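4. Fitting out the cell

Complete section 3 (frame and rail) first. The arms must be bolted down and powered off for steps 4.1 to 4.6.

4.1 Lay the printed mat flat on the base. Work any fold out toward the edges. Do not tape over the mat where a gripper will travel.

4.2 Hang the mesh basket from the rear rail by its hooks. Fasten the side basket to the left wall with zip ties and trim the tails flush.

4.3 Place the drawer cabinet at the center of the back wall, knobs facing the arms. Set the wire organizer to its right.

4.4 Measure from the front of the rail to the cabinet face. The distance should be 494 mm. Enter the value in the Wurnness configuration file as cab_y.

4.5 Pull the lower drawer out 136 mm and record this as draw_open. Do not use the full travel. The drawer tips when it is out too far.

CAUTION: Keep hands and sleeves outside the walls whenever the arms are powered. Teemu Nurmi's stop switch cuts both arms together, and an arm without power will drop.

4.6 Put the small items on the mat between the two arms. Coil each earphone cable loosely.

4.7 Power on and jog one gripper to the cabinet at low speed, fingers open. Stop short of the knobs and check the wrist view.
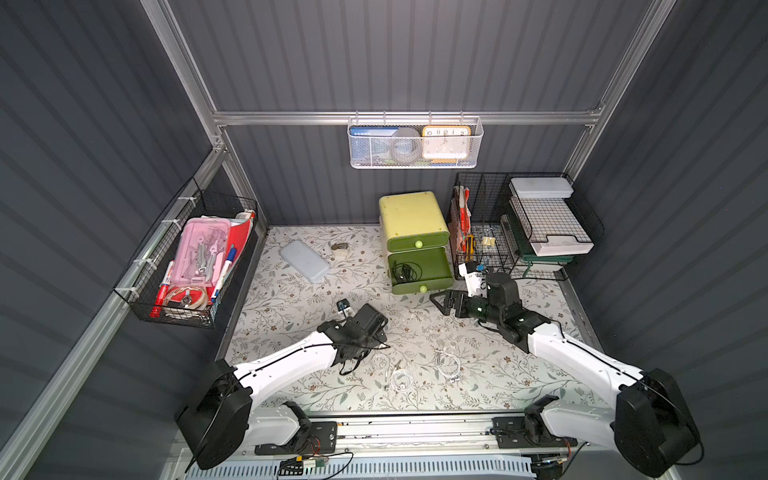
Cell with both arms over the mat, then the wrist view at the green cabinet.
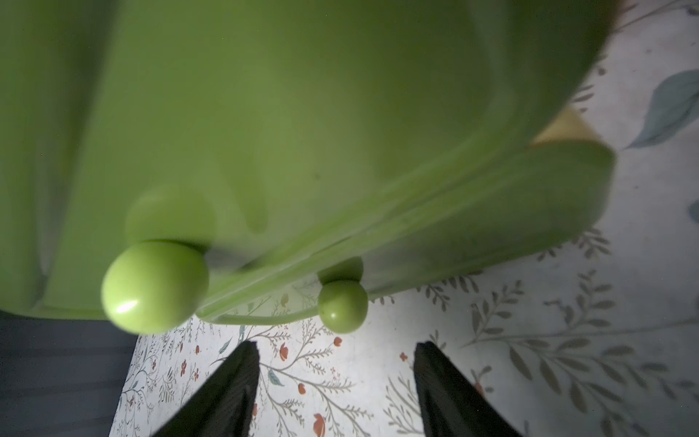
4.8 Save the pose as cab_near. Repeat for the other arm under a separate name.

NOTE: Focus on the wrist cameras is fixed. If text or edges look soft at 184 mm, loosen the lens ring and reset it as in section 2.

4.9 Run the drawer routine twice with the speed limit on. If a finger touches the cabinet body, correct cab_y and return to 4.7.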